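Chapter 7
How Infections Spread Inside Hospitals

A patient who enters the hospital with a broken hip may leave with an infection that has nothing to do with the hip. Infections of this kind are called hospital-acquired. Most are carried by hands, by shared equipment, or by surfaces that many people touch in a day.

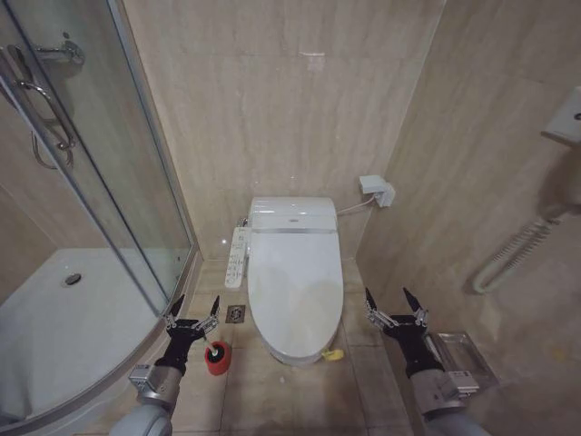
Figure 7.1 A toilet with an electronic bidet seat and side control panel.

This chapter follows one outbreak of stomach illness on two wards at Girutari, a district hospital with 1126 beds. The first patient fell ill on a Sunday. By the end of the week both wards were closed to new admissions – a step that eased the spread but left the emergency room

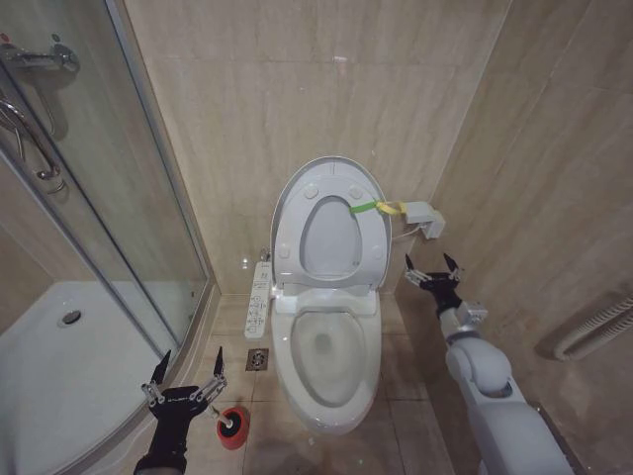 with patients waiting overnight for a bed. Staff took some 3000 surface samples before the wards reopened in May. You will use part of that record in Section 7.3, where we work out an attack rate, and again in Section 7.5, on deciding when to close a ward.

Closing a ward is rarely a simple choice. Readers of the first edition told us we had made it sound like one.
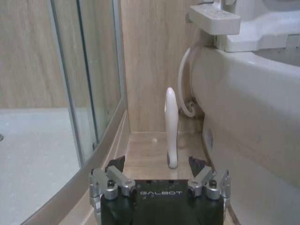

Nia Landeg wrote that on her ward the hard part was staffing, as nurses who had been exposed could not be moved to other floors. Section 7.6 is new and deals with that problem.

Before you read on, review the terms carrier, incubation period and contact from Chapter 2.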